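From: Maximiliano Urrutia
To: handheld-demos list
Subject: Re: [handheld-demos] cloth folding on soft furniture, anyone?

Hi all,

Fu wrote:
> We've been stuck on tabletop folding for a while and I'd like to move to
> sofas and beds. Before I ask my people to spend a week on it: does the
> two-gripper setup hold up when the surface gives under the fingers? And do
> you cut the fumbles out of the demonstrations or leave them in? Our policy
> is great until the first bad grasp and then it just sits there.
>
> Also curious how you split episodes. One long tidy-up, or short pieces?

Yes, do it! We started on sofas in August and I haven't enjoyed a task this much since we began. A cushion under the cloth changes everything. On a table you can scrape the fingers along the surface and slide under an edge. On a seat the fingertips sink in, the upholstery bunches up, and half the time you come up with a pinch of sofa along with the throw. Our first batch was pretty rough for that reason, and then Orkanov started coming in at a much flatter angle and tugging the near edge toward himself before closing the second gripper. Everyone here copies that now.

The task as we give it to people is short. Throw starts on the seat in any state, pillows wherever they ended up last time, person stands at the front edge of the sofa. Fold it in half, fold it again, set it down flat, let go with both grippers. Left and right can go in either order.

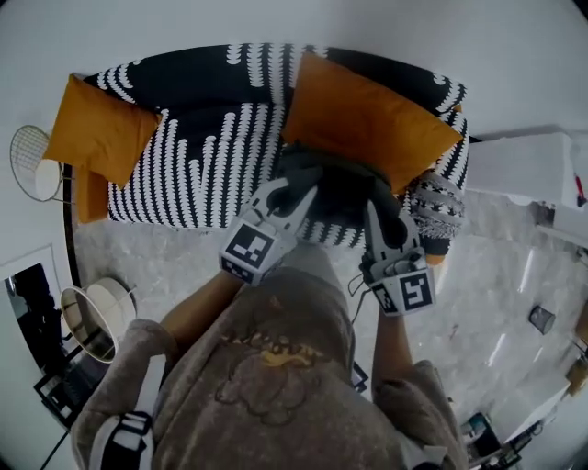

On fumbles, we keep them, with one condition: the person has to recover with the grippers alone. If you drop a corner and pick it up again, wonderful, that's the best footage you can give me. If you reach in with a bare hand or nudge the cloth with your knee, the episode goes in the reject folder. Lolov went through our early set and found that we had trimmed out nearly every regrasp, so the policy had never seen one (sounds a lot like your problem, Fu). We put them back in and retrained, and it now tries again after a miss. Not always well, but it tries, and I was grinning at the screen for the rest of the afternoon.

Short pieces, definitely. We used to record the whole tidy-up in one go and people got sloppy toward the end. Now it's one fold per episode, 6 episodes to a block, then swap operators. Four operators so far. Their styles are really different, and I'd take that over one very polished person doing all of it.

A few things I'd do from the start if I were you:

Move the pillows between episodes. We left ours alone for a whole block once and the policy got attached to them.

Check the view from each gripper before you begin, with the fingers where you'll hold them for the first grasp. It's easy to tip the thing back while you're chatting and record a lot of ceiling.

Use a throw that contrasts with the seat if you can, then bring in a harder one later. Dark on dark is still our worst case by a good margin.
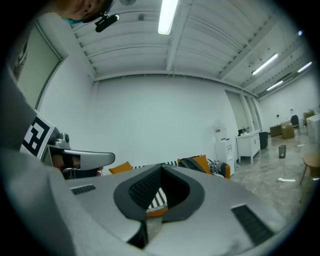

View past one gripper, sofa and dark gray throw at the back wall.

Cisto is our scratch repo for the episode splitter and the reject labels. It's messy but it runs, and I'm happy to give access to anybody here who asks. One known bug: if both grippers close in the same instant, it sometimes starts a new episode a little early - I fix those by hand for now.

Fu, how long is your bed task going to be, and are you planning on sheets or just blankets? I'd love to try a fitted sheet but I'm a bit scared of it.

Maximiliano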